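The long way round to a level floor

Old houses move, and the people who buy them tend to find out on the first evening, when something round rolls off towards the skirting board.

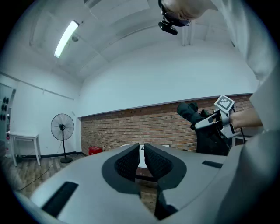 Keabetswe Keekana's first clue was a marble. She had bought a terraced house on the north side of Vadstead, one of the row put up for the brickworks families, and the marble had been left behind by the last owners. Her son put it down by the chimney breast in the back bedroom and it crossed the room without any help.

"I thought we'd bought a house that was falling over," she says. "The survey said 'some unevenness to floors'. I'd read that line and gone straight past it."

The house was not falling over. A structural engineer spent a morning there in April, looked at the cracks, went into the loft and lifted two boards on the landing. The back wall had sunk a little when the drains leaked, long before anyone now living in the street had moved in, and had then stopped. The joists had gone down with it. Everything since had been built to suit, including the doors, which had been planed into shapes that fit nowhere else.

This is the usual story in Vadstead. The town sits on clay, and clay shrinks in a dry summer and swells again in a wet winter. Of the 671 houses in the old brickworks streets, most have at least one room that slopes. Estate agents call it character. Joiners call it a day and a half extra.

The first question with any sloping floor is whether it is still on the move. A crack that opens wider than the edge of a pound coin, or one that comes back soon after being filled, needs a proper look. So does a door that has started to stick when it never did before. Pencil marks across a crack, dated and checked every couple of months, will tell you a fair amount for nothing. Kekana put hers up in the stairwell and left them for a year. They are still there, under the new paint, because she didn't want to rub them out.

The second question is what the slope is costing you. A fall of a few millimetres across a bedroom can be lived with. A larger one makes wardrobes lean and beds creep, and some people say it gives them a headache, though others stop noticing inside a month.

If you do want it level, there are several ways to go about it, and they vary a lot in price. The cheapest is to leave the joists alone and pack up the furniture. Next comes laying sheets over the old boards on tapered strips of wood, which are called firrings. It is a tidy method and a reasonable amateur can do it, but it raises the floor at the low end, so the door has to be trimmed and the skirting taken off and put back higher. Kekana was quoted 282 pounds for the timber alone.

The dearer method is to lift the boards and fix new lengths of wood along the side of each joist, set dead level with a string line or a laser. The old boards then go back down on top. It takes longer and it makes a terrible mess, and the room below usually loses some plaster. It also means you see what is under there. In Kekana's case it was a clay pipe, a page of racing results and 69 years' worth of dust, going by the newspaper.

She chose the second method for the bedroom and nothing at all for the landing. The work took 7 days, with her brother-in-law doing the sawing. Two of the boards split as they came up and had to be replaced with some from a reclamation yard on Cele Road, where they were the right width but a much redder colour. A rug covers them.

Pourable levelling compound, the stuff used on concrete, is often suggested for jobs like this. On timber it is a poor choice unless the floor has been stiffened first and the product is made for the purpose. It is heavy, and boards flex - a brittle layer on top of them will crack.

It is worth telling your insurer before you start, particularly on clay. Some will want the engineer's letter. Kekana's asked for it twice and then put it on file.

The front bedroom still slopes towards the street. She plans to leave it, and her son, who now sleeps in there, has kept the marble.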